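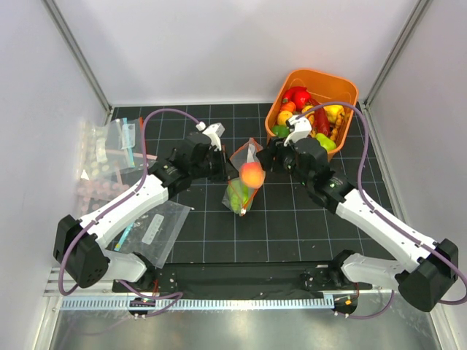

Siwan Edwards
Passei o mês inteiro a guardar coisas em sacos transparentes e quero escrever um fio sobre isso. O português é a minha terceira língua, por favor corrijam-me com simpatia.

Primeiro a questão da palavra. No meu caderno de aulas tenho "saco". Uma vizinha brasileira diz "saquinho" mesmo quando o saco é enorme. Vou escrever saco.

Comecei porque mudo de casa em fevereiro. O apartamento novo, em Itham, tem 35 metros quadrados e um só armário. O apartamento atual tem um corredor com prateleiras até ao teto, e eu enchi todas, como era de esperar.

Durante anos usei caixas de cartão com etiqueta. Escrevia "Cabos", "Costura", "Vários". A caixa "Vários" era sempre a mais pesada e eu nunca a abria.

Com o saco transparente vejo o que está dentro sem abrir. Parece uma observação muito pequena, mas eu tinha comprado fita métrica duas vezes por não saber que já tinha uma.

Comprei um pacote de 500 sacos na loja Swanson. É demais para uma pessoa. Se alguém mora perto e precisa de sacos, escreva-me, estou a falar a sério.

O meu método, que ainda mudo de vez em quando: ponho tudo em cima da mesa, abro bem a boca do saco com as duas mãos e só depois começo a encher. Antes eu tentava encher com uma mão e segurar com a outra. Caía metade no chão.

O mais difícil é abrir o saco novo. As duas folhas ficam coladas e os dedos escorregam. A minha mãe molhava a ponta do dedo com a língua, eu uso uma esponja húmida num pires. Esfregar a borda entre o polegar e o indicador também ajuda.

Outra dificuldade: o saco não fica em pé sozinho. Para coisas miúdas (botões, parafusos, molas da roupa) ponho o saco dentro de uma caneca e dobro a borda para fora, como se faz com o saco do lixo no balde. Assim fico com as mãos livres.

Perguntaram-me por mensagem se encho até cima. Não. Deixo espaço para dobrar a boca, porque um saco cheio demais abre-se dentro da caixa e depois é preciso procurar parafusos no meio das meias. Falo por experiência.

Tirar o ar: deito o saco na mesa e passo a mão devagar, do fundo para a abertura. Com tecidos funciona muito bem. Com as peças do candeeiro não aconselho, furei dois sacos.

Para fechar experimentei fita-cola, elástico e um nó. A fita-cola rasga o plástico quando se tira. O nó é bom até ao dia em que se quer abrir. Fiquei com o elástico.

Sei que é muito plástico e isso incomoda-me um pouco. Os sacos voltam a servir: depois da mudança sacudo-os, dobro-os em três e guardo-os numa lata. Os que têm furo ficam para coisas grandes, como os novelos.

Resposta à Ovska, que pergunta pela comida: não, o meu pacote não diz que é próprio para alimentos, por isso arroz e lentilhas ficam nos frascos de vidro. Os frascos vão embrulhados em panos da cozinha, que também têm de ir de qualquer maneira.

Hoje, quarta-feira, 29 de dezembro, acabei a gaveta da secretária. Encontrei uma borracha em forma de peixe, as chaves de uma bicicleta que já vendi e 70 cêntimos. As chaves tenho de devolver, que vergonha.

Uma coisa que aprendi com essa gaveta: separar primeiro e ensacar depois. Quando faço as duas coisas ao mesmo tempo, cada saco torna-se outra vez "Vários", só que agora vejo a confusão através do plástico.

E deixo sempre a mesa livre do lado onde pouso os sacos prontos. Se pouso um saco pronto junto dos objetos por arrumar, acabo por abri-lo outra vez para ver se falta alguma coisa.

Ainda falta a cozinha, e a estante da sala, que se chama Skilero e foi montada por mim com muitas palavras feias em galês. Os parafusos dela vão num saco só para eles, preso com elástico a uma das prateleiras.

Dúvida de língua para terminar o dia: diz-se "ensacar" também para botões, ou só para farinha e cimento? Uma colega riu-se quando usei esse verbo, mas não me quis explicar porquê.

Amanhã começo pelas tampas sem caixa e pelas caixas sem tampa. Aceito conselhos sobre copos altos, que não cabem bem em nada do que tenho.

© Siwan Edwards | Contacto | Voltar ao topo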